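Can I apply for an undergraduate research award if my advisor left the department?

Posted by Keabetswe Mokoena in Undergraduate Research, Awards and Funding

I'm a chemistry major in my last year at Fadmont and I want to apply for the Botha Prize, the one the department gives each spring for a senior who has done research with a faculty member. The form asks for a two-page research statement, an unofficial transcript, and a letter from "the faculty advisor who supervised the work."

My problem is that last part. I worked in one lab from the middle of my sophomore year until this past June. The project was on paper strips that change color when there is copper in a water sample. I did most of the calibration curves and a lot of the work on how long the strips keep before they stop being reliable. Then my advisor took a job at a company called Jurine and the lab closed. I was moved to another group, where I've been running HPLC samples for a graduate student. The new advisor is nice but has seen me work for only a few months and knows nothing about the copper strips except what I said when I joined.

I have these questions and the department web page doesn't cover them.

Can the letter come from someone who no longer works at the college? The form has a box for "campus email" of the letter writer and it won't accept anything else. I tried.

Should the statement be on the old project, where I did much more, or the new one, where I have somebody on campus to back it up?

Also, nothing from the old project was published. There is a poster from the regional meeting and a draft of a paper that was at 18 pages when the lab closed, and I don't know if anybody is going to finish it. Do I list the draft? I'm second author on it, or I was the last time I saw it.

My GPA is fine but not amazing, so the research part is what I would be counting on. I emailed the department office and got an automatic reply saying they answer in the order received.

Nokuthula Buthelezi

Yes, in most departments you can use a letter from a former advisor. People leave, retire and go on sabbatical all the time, and award rules are usually written for the ordinary case without any thought to the rest. When the form says "the faculty advisor who supervised the work" it means the person who knows what you did. Your old advisor was faculty when the work was done.

The campus email box is a software matter and you should treat it separately. Two ways I have seen it handled. One, you put in the address of the department coordinator, and the coordinator uploads the letter after your old advisor sends it directly. Two, the office gives the outside writer a guest login. Either way the office has to agree to it first, so don't enter the coordinator's address without asking. It sends an automatic request and they will wonder what it is.

Don't wait on the general inbox. Find out who is listed as the contact for the prize itself, and write to that person with a short message. Something like this:

"I plan to apply for the Botha Prize. My research advisor for the project was on the faculty until June and has since moved to industry. May the advisor letter come from that person, and if so, how should it be submitted? I can also provide a second letter from my current advisor."

That gives them something easy to say yes to. If you write three paragraphs on how the lab closed, it will sit there.

On the second letter: ask for it even if they don't require it. It can be brief. All your current advisor has to say is that you joined the group, learned the instrument, and are doing reliable work. It shows that you kept going after the first lab shut down, and the people reading will want to know that.

For the statement, write on the copper strips. You spent far longer on that project and you can explain why each step was done. Put the HPLC work in one paragraph near the end. Readers notice when a student is describing a project they only half know, and a few months of running samples for another person's project gives you very little to say in two pages.

About the draft, you can list it but be exact. "Manuscript in preparation" is the normal phrase. Write to your old advisor before you use it and ask if the paper is still going ahead and if the author order is the same. Some companies make new hires get permission before they put their name on outside papers, and that can slow things down for a long time. If you get no reply, leave the manuscript off and list the poster only. A poster at a regional meeting is a perfectly good item. Give the full title, all authors in order, the meeting, the city and the month, and put your name in bold if the format allows it.

One more thing. Ask your old advisor now. Somebody in a new job has no reason to be checking for a letter request from your college, and the reminder emails from these systems often end up in the junk folder. Send your transcript, a draft of the statement and a list of the things you did in the lab, with rough dates. The list helps more than anything else.

Bongani Matlala

just apply, worst they can say is no. I got a travel award from my department with a letter from a postdoc and no one cared. GPA matters less than you think for these

Anel Mabuza

I agree with most of what Nokuthula wrote. I read applications for a similar prize at another college for several years, so I'll add what I saw from that side and disagree on one point.

The disagreement is on bringing up the advisor's departure. I would put one sentence on it in the statement itself. If the letter comes from somebody at Jurine and the statement never mentions it, the reader stops and tries to work out whether this was an internship. Something plain such as "The project ended in June when the group closed, and I have since worked in a second group on HPLC analysis" is enough. Don't add that it was hard or that you were disappointed. Everyone can guess that.

The statements that did well with us had a number in them early. If you tested 842 strips, say 842. If the strips kept for a certain number of weeks in a sealed bag and then drifted, say how many weeks and how far they drifted. We saw a great many statements that said the student "gained valuable experience in analytical techniques" and we could not tell those students apart. You mention calibration curves and shelf life. Those are your two sections. Say what you measured, what you expected, what came out different, and what you changed because of it.

Say also which parts were yours. If another student had designed the strip and you tested it, write that. The letter will probably describe it correctly, and if the two don't match it looks worse for you than the smaller claim would have.

Keep the background short. Half of the applications we read spent the first page on why clean water is important. Your readers are chemists and they can get by with three or four sentences. Nobody outside analytical will know your detection chemistry in detail, though, so do explain in everyday words what causes the color change. The physical chemists on our panel used to complain when that was missing.

As for format, check whether the two pages include references. Ours did not, but people kept cutting good material to fit them in. Check if figures are allowed. One calibration plot with labeled axes takes up around a quarter of a page and is worth it. Make the text on the axes large enough to read when printed, because some of the readers will print it in black and white. If your lines are told apart only by color, use different markers.

If your raw data is on a lab computer that has been reassigned, get hold of it soon. Ask the department's IT person or the stockroom manager where the machines went. I know of a student whose files were wiped over a summer and who had to rebuild every figure from photos of a notebook. Your paper notebooks belong to the college in most cases, and they should be stored somewhere in the building. You can normally ask to look at them and copy what you need.

Last, find out if you can be nominated as well as apply. Some prizes have both routes. At my college a student could also be put up for the Nillum medal with the same materials, and hardly any did, as it was listed on a different page. Your current advisor may know of something like it.

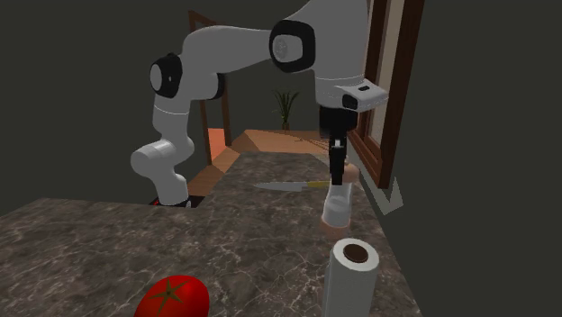
Fatima Mokgethi: On the campus email box, I had the same thing with an advisor who retired. The office told me to put in my current advisor's address, and she uploaded both letters as one PDF. They were fine with it, but I had that in writing from them before I submitted. I would also ask what time of day it closes. Ours shut at 5 p.m. and the letters were due at the same hour as everything else.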